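Jan 16, 2026
Bench notes, small parts room

Refitting the handles this week, starting with the dark cylindrical ones, navy and black. Mayuree wants a single procedure for the lot so that whoever is on the bench gets the same colour match and the same fit. Odair has the old sheet from Ciltbridge, but it was written for the shorter Kekuvitz pattern and the clearances are wrong for these.

Board wiped down before starting. Padded case stays on the rear tabletop, upright in the corner, and does not come forward until the handle is finished. Grip the lower part only. Last August we held two of them at the rounded end and marked the finish on both.

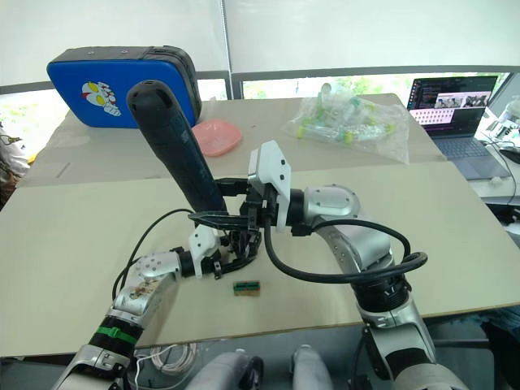 Fit check is done with the handle tilted, never flat, as the Twal grease creeps along the seam if it lies down for long. Hold the tilt for 100 seconds, then turn it a quarter and repeat. Torque on the end cap is 5 N·m. The Canach sheet gives 7, but that figure is for the metal cap and will strip ours.

Mass with cap fitted should be 475 g. Anything under that usually means the inner sleeve has been left out. Odair found one like this yesterday, already labelled as passed. It has gone back on the shelf with red tape on it and the label removed.

Still open:
Whether to degrease before or after the first fit check. I have been doing it before. Mayuree does it after and gets a cleaner seam, but takes longer.
Replacement for the worn quarter-turn gauge. Odair to ask Ciltbridge if they still stock it.
Rewrite step four of the old sheet. It says "tighten until firm", and three people gave me three readings of that.

Next session: remaining handles in the same order, then the caps.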